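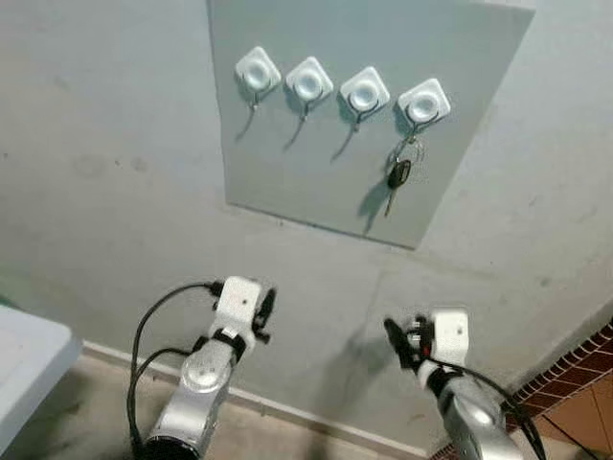
About Clavilix

Clavilix is a shared workshop with a bad habit of asking what a robot is for. We opened with two benches and a borrowed compressor, and the first thing members wanted to build was an arm. Most of them still do. We have no quarrel with that, but we do ask every group to write down, before anything gets ordered, what the machine will do once the fun of making it move has worn off. About half of the proposals never come back after that. We think the other half are better for it.

We have 57 members at present. A few are engineers by trade. The rest fix boilers, teach, drive, keep books, or are retired from doing those things. The workshop is run by the people who use it and paid for by their dues. We take no sponsorship from anyone who sells hardware, which has cost us some nice equipment over the years and spared us a lot of enthusiastic phone calls.

What we are building

The long-running project is called Parry. It is a two-armed machine for small household jobs, and the one it spends its days on is keys: taking a set off a wall hook and putting it back on one. People who visit tend to find this disappointing. They have seen videos of robots folding shirts and would like to know when ours will fold a shirt. We would like to know how many shirts went on the floor before the camera was switched on.

A hook and a set of keys is a fair test, in our view. The ring is thin, the wire is thin, and everything hanging from it swings. Shiny metal confuses the vision and the shadows on a pale panel confuse it more. A child of four can do the job while talking about something else. Anyone who tells you household robots are nearly ready should be asked to hang up some keys with one, in a room they didn't light themselves.

The software side is called Clustitz. It started as a way of sorting failed attempts into piles so that we could stop arguing about which kind of failure was the most common. It is still mainly that. Members who join expecting to train something clever usually spend their first month in Clustitz, labeling misses, and some of them leave. The ones who stay have mostly stopped saying "it nearly got it."

The log so far holds 2,834 attempts. We don't publish a success rate, and people complain about this. The trouble is that the number depends on what you agree to call a success. If the ring is on the hook but the hook has come off the panel, is that one? We had two evenings of discussion over it and ended up with a longer form to fill in.

Where the money goes

Less of it than you'd think goes on arms. It goes on cables, screws, adhesive, replacement fingers and the electric bill. A member who works out what a build will cost and then doubles it will be close. We keep the receipts in a folder by the door and anyone may read them, member or not. If you are thinking of building something like this at home, please do read them first. We have talked more people out of a home robot than into one, and we don't regard that as a failure of outreach.

Elex

Elex is the smaller of our two standing groups and looks after everything electrical: supplies, wiring, emergency stops. Nothing with a motor gets powered up in the building until someone from Elex has looked it over, and they are not charmed by deadlines. They also run the beginners' soldering bench, where nobody is required to like robots.

What we won't do

We don't do demonstrations for parties or product launches. We don't test commercial machines in exchange for keeping them. We don't lend the arms out, and we no longer answer messages that begin with the word "disrupt." Schools are welcome to visit in small groups, provided the teacher is willing to let them watch something go wrong for an hour.

Joining

The workshop is open to visitors on Thursday from 7 p.m. Come and look around, ask rude questions, and stay for tea if there is any. New members are taken on in March, when the dues are reset and the lockers get cleared. Bring an idea if you have one — a dull one is fine, and dull ones tend to get finished. You don't need tools or experience. You will need to sign the safety sheet, tie back long hair, and put things back on the shelf they came from.

Parking is on the street. The side door sticks, so pull it toward you before you turn the handle.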